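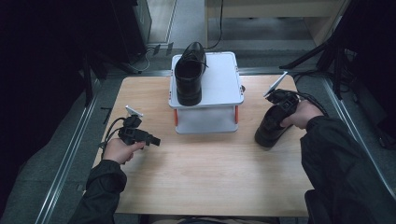 Inverness, im September

Service > Möbel und Kleinteile > Schuhablage > Ticket-Verlauf

Betreff: Schuhablage, zwei Ebenen, weiß – Schuhe bleiben nicht stehen, Ablage kippelt
Gemeldet von: Beathag MacAulay
Bearbeitung: Fergus Drummond, Kundendienst Flikix
Status: gelöst (mit Einschränkung)

Meldung
Guten Tag, ich habe bei Ihnen die weiße Ablage mit den orangeroten Beinen gekauft, Lieferung über Jisham. Laut Anleitung sollen die Schuhe oben »aufrecht und platzsparend« stehen. Platzsparend sind sie, sie liegen nämlich auf dem Boden. Der schwarze Schnürschuh hält sich mit der Ferse auf der oberen Platte und der Spitze nach oben eine Weile ganz ordentlich. Sobald der zweite dazukommt, wackelt alles, und einer der beiden geht. Bitte um Rat.

Antwort F. Drummond, 1. Rückfrage
Vielen Dank für Ihre Meldung. Steht die Ablage auf einer ebenen Fläche? Bitte einmal auf einem Tisch prüfen. Welche Schuhgröße?

Antwort B. MacAulay
Tisch ist eben, helles Holz, die Wasserwaage war zufrieden. Schuhgröße 7, britisch. Ich hatte nicht den Eindruck, dass meine Füße das Problem sind.

2. Versuch: Beine
Laut Montageblatt rasten die Beine mit einem Klick ein. Drei haben geklickt, das vierte hat eher geseufzt. Bein abgezogen, Steckhülse ausgewischt (Verpackungskrümel von der Größe einer Linse), wieder eingesetzt. Kippeln weg. Einzelner Schuh steht. Paar fällt weiterhin, jetzt allerdings von einer stabilen Ablage.

3. Versuch: Reihenfolge
Herr Drummond schlägt vor, den schwereren Schuh zuerst zu stellen. Ich habe gewogen. Beide Schuhe eines Paares wiegen gleich viel, was ich der Firma Angelovski, die sie gemacht hat, hoch anrechne. Reihenfolge also egal.

4. Versuch: Schnürsenkel
Zweites Paar geholt, schwarz mit heller Sohle und einem orangen Streifen darauf. Da lagen die Senkel kreuz und quer über den Ösen und hingen seitlich herunter. Beim Abstellen zog jeder Schuh seinen Nachbarn mit – ein sehr geselliges Paar. Senkel nach innen gesteckt, acht Durchgänge gemacht, sieben davon ohne Absturz. Den achten erkläre ich mir mit der Waschmaschine im Nebenzimmer, die gerade schleuderte.

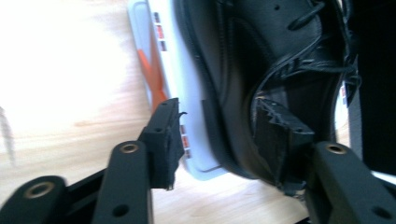

Paar 2, Senkel noch nicht verstaut.

Antwort F. Drummond
Das klingt nach einem guten Ergebnis. Ergänzend: Bitte die Schuhe an der Fersenkappe fassen und nicht an den Senkeln. Zwischen den Schuhen sollte etwas Luft bleiben. Die Ablage ist für Halbschuhe freigegeben, Stiefel bitte nur auf die untere Ebene. Wir könnten Ihnen außerdem eine Antirutschmatte von Fultton zusenden, Lieferzeit ungefähr 48 Stunden.

Antwort B. MacAulay
Matte ist da. Sie passt, nachdem ich zwei Ecken rund geschnitten habe, denn die Ablage hat einen hochgezogenen, abgerundeten Rand und die Matte war offenbar für eine andere gedacht. Mit Matte steht auch das schwarze Paar, über Nacht und bis nach dem Frühstück. Stiefel auf der unteren Ebene: geht, wenn man sie hinlegt. Stehend stoßen sie oben an, das könnte man ins Montageblatt schreiben.

Interne Notiz
Hinweis zu Stiefeln weitergegeben. »Aufrecht« in der Anleitung bleibt laut Redaktion stehen – anders als die Schuhe. Matte für künftige Lieferungen angefragt, bitte mit runden Ecken.

Ticket geschlossen durch F. Drummond. Bei erneutem Kippeln bitte zuerst das seufzende Bein prüfen.

Seite drucken | Per E-Mail senden

Kontakt | © Flikix Kundendienst | Nach oben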